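Stivedow Community Help
Complementary and Traditional Therapies > Practitioners and Regulation

Foot reflexology: status of foot charts, and whether a receipt may be claimed

Asked by Jolien Dierckx
2 replies

I write on behalf of my mother, who has been attending a reflexologist at the Bistari clinic since May for discomfort in her hands and poor sleep. At her second appointment she was given a printed foot chart on which each area of the sole is assigned to an organ, and was advised that a tender area beneath the ball of the left foot indicated "congestion" in the lung. She has no respiratory complaint and has become rather anxious about it.

I should be grateful for guidance on the following matters. First, whether such a chart has any recognised standing, given that a second chart, which she obtained from the Hirar wellness centre, places several of the organs elsewhere. Secondly, whether a practitioner is entitled to offer a finding of this kind. Thirdly, whether the receipts may be submitted to her private health fund. She has paid for 2 sessions to date, at a total of $156.

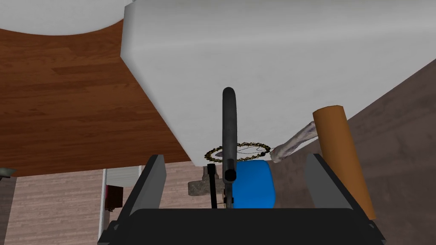
She finds the sessions relaxing and I do not wish to discourage her from attending if there is no harm in it. She takes a blood-thinning medication and has not told the clinic, as the intake form did not ask.

Reply from Gualtiero Messina
Marked as helpful by the original poster

The enquiry raises several separate matters, which are addressed in turn.

Regarding the chart. Reflexology proceeds on the premise that areas of the feet, hands or ears correspond to organs and systems elsewhere in the body, and that pressure applied to an area influences the corresponding organ. No anatomical pathway of this description has been demonstrated. There is no single authoritative chart. Different schools publish their own, and disagreement between them over the position of an organ is common. The discrepancy your mother has noticed is therefore to be expected and does not mean that either clinic has made an error by its own standards.

Regarding the finding. Tenderness in the sole has many ordinary causes, including footwear, thickened skin, long periods of standing and strain of the soft tissue. It should not be taken as evidence of a condition of the lung. In Australia reflexology is not among the professions registered under the national scheme. Practitioners may belong to a voluntary association, and unregistered health workers are in general subject to a code of conduct in the state or territory where they practise. Such codes ordinarily deal with misleading claims and with advising clients to abandon medical treatment. If your mother is troubled by what she was told, she may raise it with the clinic in the first instance and thereafter with the health complaints body in her state.

Regarding medication. She should inform the practitioner before her next appointment, whether or not the form makes provision for it. Firm pressure may cause bruising in a person taking an anticoagulant, and her general practitioner or pharmacist is the appropriate source of advice on whether to proceed. The same applies to persons with diabetes, reduced sensation in the feet, a recent fracture, an open wound or a history of clots in the leg. She should on no account alter the dose in order to attend.
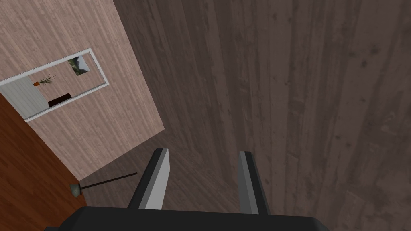 Regarding the health fund. Coverage of natural therapies has changed more than once and varies between insurers and levels of cover. She should telephone the fund, quote the name of the therapy exactly as it appears on the receipt, and ask whether any benefit is payable under her extras policy. A receipt describing the service as "remedial massage" should be submitted only if that was the service provided by a person qualified to provide it.

Provided that the above is attended to, there is no objection to her continuing for the purpose of relaxation. Persistent discomfort in the hands and poor sleep ought to be mentioned to her doctor in any event.

Reply from Katia Cirillo

I must respectfully differ from the previous respondent in part. I completed my certificate in 2000 under Adelmo Marchetti and have used the Barbieri chart ever since. Over that period I have observed many clients whose tender points agreed with their complaints. The chart is a guide to the session and should be read by a trained person. It is regrettable that copies are handed out to take home.

I do agree that the lung should not have been mentioned in that manner. We were taught never to name an illness.

With regard to the fund, mine paid nothing, but that was an older policy.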